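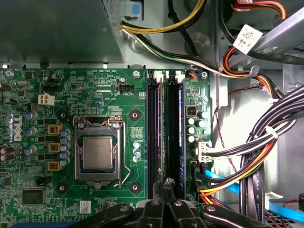 Dell motherboard and processor, power supply at upper left

Section 4: Putting figures into the Anness display cabinet

Read this section after the cabinet frame is built and fixed to the wall (Section 3). The steps are the same for the single and the double Anness. Owners of the Na countertop case should go to Section 6.

Before you start

You need the shelf pack, the bag of clear pegs, the stand kit and a soft dry cloth. Set the figures out on a table or bed first and decide which shelf each one goes on. Tall figures and anything with wings or a cape should go on the bottom two levels.

Fitting the shelves

1. Push four clear pegs into the side holes at the height you want. The flat face of each peg points up.
2. Peel the film from both sides of the shelf. Hold the shelf by its edges.
3. Tilt the shelf, pass it through the door opening and lower the back edge onto the rear pegs.
4. Lower the front edge. Press lightly at each corner to check that the shelf does not rock.
5. Repeat for the other shelves, working from the bottom up.

Caution: Do not load any shelf with more than 13 pounds. Spread the weight from side to side. Heavy resin statues belong on the cabinet floor, not on a shelf.
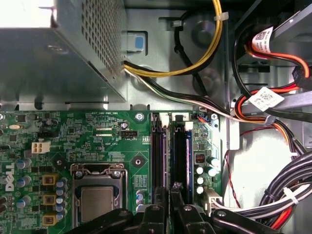
Photo: Senyo Quartey

Using the figure stands

1. Choose a base. Round bases have one peg and suit figures with a hole in the foot. Square bases have a waist clip on an arm.
2. For a peg base, hold the figure at the ankle and turn it gently as you press down. If the peg is too thick, use the thin peg from the stand kit. Do not drill or trim the foot.
3. For a clip base, open the clip with both thumbs and close it around the waist or under the arms.
4. Pose the figure before you put it in the cabinet. Small hands and accessories go on last.
5. Leave a finger's width between figures, and a little more at the front edge of the shelf.

Note: Soft vinyl can pick up marks from a clip over time. Move the clip to a new spot every few months, or put a strip of the supplied film under it.

Figures kept in the box

Boxed figures can be stacked two high on any shelf. Put the newer or stronger box underneath. If you use Dekolcombe box protectors, take off their plastic film first – the film makes them slide. Window boxes should face the door with the flap at the top.

Closing up

1. Wipe fingerprints from the inside of the door.
2. Close the door slowly and watch the front row. If anything touches, move it back.
3. Turn the key a quarter turn to the right and take it out.

Caution: Keep the cabinet out of direct sun. White and pale skin-tone plastics yellow first, and printed boxes fade.

Spare parts

Kurport sells extra shelves and stands one at a time. Quote the part number when you order.

Shelf, clear: part 284
Pegs, bag of 40: part 500

Spare keys are ordered by the number stamped on the lock. Write it inside the back cover of this guide.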